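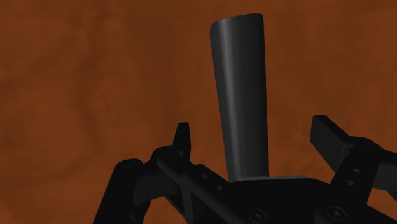

3.2 Prompted stories at home. Kindergarten children in the study took home one story sheet at a time, on which a parent wrote down what the child said in answer to four sentence starters. The sheets were scored for length, for the number of named characters, and for whether the child gave any character a wish or a feeling. Scoring named characters was harder than expected because children differ in what they will treat as a character. A shape such as the dark gray one in Figure 1, which is wide at the top, narrows steadily toward the bottom, and carries no label or pattern, gives a child little to go on when choosing a name. Toys with faces are at the other end of the scale. Coders therefore counted a character only when the child used a name, a pronoun other than "it," or a verb of speech or thought.

Figure 1. Plain tapered object between two open gripper fingers (computer rendering).

Of the 605 families who agreed to take part, 300 were assigned to the Jidis sheet, which leaves the middle two sentences open, and the remainder to the Stollov sheet, which supplies them in part. Together the families returned 1,202 usable sheets by the end of November. A sheet was treated as unusable if the parent had plainly written it alone or if fewer than two starters were answered. Parents were asked not to correct grammar. Many did so anyway - the coders could often tell from erasures - and these sheets were kept but flagged.

Stories on the open sheet were longer. They did not contain more named characters, and the share of stories with a stated wish or feeling was similar under both sheets. Length was tied to the time of day at which the sheet was filled in. Sheets marked as done before dinner ran longer than those marked as done at bedtime, under both versions. We did not assign time of day, so this result may reflect family schedules as much as tiredness.

A second coder, using the Hegarty scheme, rescored 60 sheets. The two coders disagreed mainly on pets, which some children named in the first line and then did not mention again. These cases were settled in favor of counting the pet once.

Papers > Family and School > Early Storytelling > Section 3
November - Conall Ó Dubhghaill

Comments

zarnico_reader: Were siblings allowed to help with the sheets? Ours would have dictated the whole thing.

K. from the K-2 hall: We use a sheet close to the open one. Bedtime stories come back at one line, two if I am lucky.

pm_84: Is the flagged group reported separately anywhere? I would like to see the lengths without it.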